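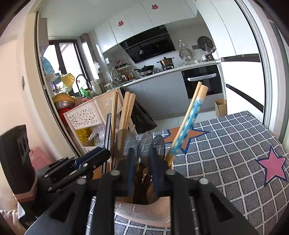 Home Topics Ask Members Log in

Gripper lets go of thin handles halfway up

We are sorting kitchen utensils with hand-held grippers. Chopsticks are fine. With plastic spoons the fingers close, the spoon comes partway up, then it twists and drops back in the holder. It started in April, after more than 400 picks, and now happens on every third spoon or so. The log shows no fault – it reports a full close each time. Is this the pads or the linkage?

Houda Salem
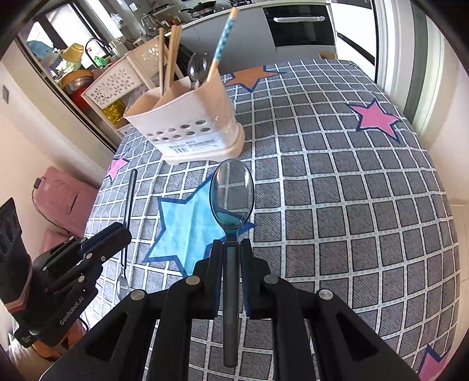
Yabsira Demissie

Check the pads first. Wipe them with a damp cloth, let them dry, and try again with the handle running straight down between both pads. If it still twists, close the jaws on a strip of paper and pull. The paper should drag the same at the tip and farther back. If it slides out easily at the tip, the fingers have spread and the pivots need tightening. Do this with the power off. I pinched a thumb that way.

Şükran Bayram

Had the same thing, new pads fixed it.

Nouhaila El Khatib

A full close in the log only tells you where the motor stopped. Ours logged 1,598 good picks and a lot of those were drops. We compare with the video now.

Related
Jaw will not open after a stall
Cleaning oil off finger pads
Pivot screws working loose
Left and right grippers out of sync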